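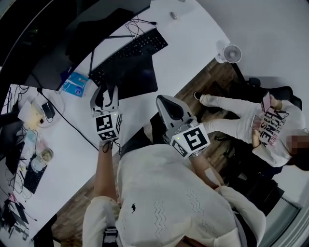
Tahsin thought I should sell the boat, and he'd been thinking it loudly since August. Sell it before the ice gets in the seams, sell it while that guy in Arkville still wants it, sell it and buy a couch like a normal person. He told me all this again over the phone while I was standing in the marina office with my hat still on, waiting for the lady behind the counter to find my bill.

"You don't even fish," he said.

"I fish."

"You hold a rod and eat sandwiches."

Well, that's fishing! I don't know what he thinks the rest of them are doing out there.

The boat is called Boersma. I didn't name her, she came that way, painted across the back in brown letters by the man who had her before me, or maybe the man before him. I always figured it was a last name. She's 21 feet long and she leaks in a spot I've never been able to find, and my uncle left her to me along with a set of wrenches and a freezer I had to pay somebody to haul off. I'd already turned down one offer on her. The guy in Arkville had come back with another, $2000, cash, and he'd pick her up himself. I owed the marina for winter storage. You can do that math in your head and I had, many times, mostly at night.

So the lady found my bill and slid it over and said, "You know somebody's been asking about her."

"The Arkville guy," I said.

"No, an older fella. He left a note." She went through a drawer full of rubber bands and keys and takeout menus (a lot of menus for a place that closes at four) and came up with an envelope that had the name of the boat on it and nothing else. The date on the note was 18 December 2024, so it had been in there with the menus for better than a month.

The note said: I would like to see her once if the owner does not mind. I will not touch anything. Then a phone number, and a name, Mārtiņš Kazlauskienė, in the kind of handwriting they used to hit you with a ruler to get.

I called him from the truck. I don't know why I didn't wait till I got home. He picked up on the first ring and I said I was the one with the boat, and there was a long quiet, and then he said, "Is the window still cracked? On the left side?"

It is. I've had tape on it for two years.

He lived 37 miles up the lake road and he didn't drive anymore, so the next morning I went and got him. I had pictured a big man for some reason. He was small and very neat, with a scarf tucked in, and he had a paper bag on his lap the whole way that he didn't explain and I didn't ask about. We talked about the road, mostly. He had opinions on the road. There's a stretch by the old Vastent plant where they'd patched the patches, and he took that personally.

At the yard they had her up on stands with the tarp on, and I'll be the first to say she doesn't look like much that way. I got the ladder and pulled the tarp back as far as the mast. He stood there in the gravel with his bag. I said, "You can go up if you want, I'll hold it," and he said no, no, he'd promised not to touch, and I said that was his promise, I never asked for it.

So up he went. It took a while. I held the ladder and looked at his shoes.

When I climbed up after him he was sitting on the bench by the tiller with his hands on his knees like he was in a waiting room. He told me he'd built the bench. He'd built the bench and the locker under it and he'd put the crack in the window himself with the end of a boathook, the first summer, trying to wave to a girl on the dock. The girl was Boersma. That was her last name, she was Illari Boersma, and he had painted the back of the boat before he ever found out whether she liked him.

"And did she?" I said.

"Not very much," he said. "Later, yes. But she never liked the boat. She got sick on it every time."

They were married a long time, he said. They sold the boat to put a roof on the house, and it was a good roof, he wanted me to know that. My uncle was the one who bought it. He remembered my uncle, he said he'd bargained like a man buying a mule, which, yes.

Then he opened the bag and it was sandwiches. Egg salad, wrapped in wax paper, one for him and one for me. It was maybe thirty degrees up there and the wind was coming in under the tarp and I have never had a better egg salad sandwich – I don't even like egg salad!

I asked him about the leak. I had to. He got down on one knee, very slow, and forgot all about not touching, and put his palm flat against the boards behind the locker, way back, where I'd never once thought to look.

"It was always here," he said. "I used to put a towel."

"A towel?"

"A good towel. Then when it was full, another towel."

I drove him home a little before dark. He fell asleep by the Vastent plant and missed the bad stretch completely, and I took it at a crawl.

Tahsin called that night to ask if I'd made up my mind, since the Arkville guy had called him now, having apparently run out of patience with me. I said I was thinking about it. I said did he have any old towels.

"What for?" he said.

I told him to just bring what he had, and something to eat.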